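**In conversation: Poonam Negi on keeping a community language alive**

When Poonam Negi took over as coordinator of the Silon Community Language School, the organisation had 23 enrolled students and one working photocopier. It now offers classes in 3 languages across two campuses. She spoke with Tatiana Malý for the members' bulletin on May 1, 2019, shortly before the start of second term.

Ms Negi came to the position from public library work, where she had organised bilingual story sessions for families with young children. She recalls that parents often stayed behind afterwards to ask where their older children could study.

"They had the little ones covered," she said. "It was the ten-year-olds they were worried about. A child that age will understand their grandmother perfectly well and answer her in English every time."

The school's program was reorganised with those children in mind. Classes are grouped by confidence in speaking, and a student may sit with younger classmates for reading and older ones for conversation. Ms Negi acknowledged that the arrangement was unpopular at first.

"Some families felt it was a demotion. We had a good many telephone calls. I asked them to give it until October, and most of them did."

## Teachers and training

Finding teachers remains the greatest difficulty. Fluent speakers are easy to meet, she said, but many have never stood in front of a class, and those with formal qualifications generally hold weekday positions elsewhere. The school now pairs each new teacher with an experienced colleague for 16 weeks.

Wilson Yupanqui, who teaches the senior Spanish group, was among the first to complete the pairing under Oratile Mofokeng. He had prepared his opening lesson as a lecture on verb endings.

"Oratile let me finish," Mr Yupanqui said. "Then she asked the students what they had eaten for breakfast, and they talked for half an hour. I went home and rewrote the whole term."

Ms Mofokeng has since prepared a handbook of conversation lessons, which is lent to teachers at the Overgaard campus as well. A second edition will include material for students who have recently arrived in the country and whose English is still developing.

## Fees and access

The annual fee stands at $100 per child, with a reduced rate available on application. Ms Negi would like to see it held at that level for as long as rents allow. She is firm that no family should have to explain its circumstances in person, and the application is a single page.

"It used to be four pages, with a section for your employer. I could never find out what we did with the employer," she said. 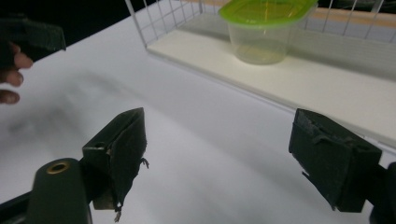 ## The year ahead

Plans for the coming year centre on adult learners. Enquiries have come mainly from people in their thirties and forties who stopped speaking a family language at school age and wish to return to it. Gaurav Kushwaha will lead an evening class in Hindi, with an emphasis on listening and on reading aloud.

Ms Negi expects progress to be uneven. Adults tend to be harder on themselves than children are, she said, and they are more likely to miss a week and then feel unable to come back. Mr Kushwaha intends to begin each session with a short review so that an absence can be made up without fuss.

Asked whether she uses the school's methods at home, Ms Negi said that her own sons reply to her in English – "every time" – and that she carries on regardless.

Enrolment forms for second term are available from the school office during class hours.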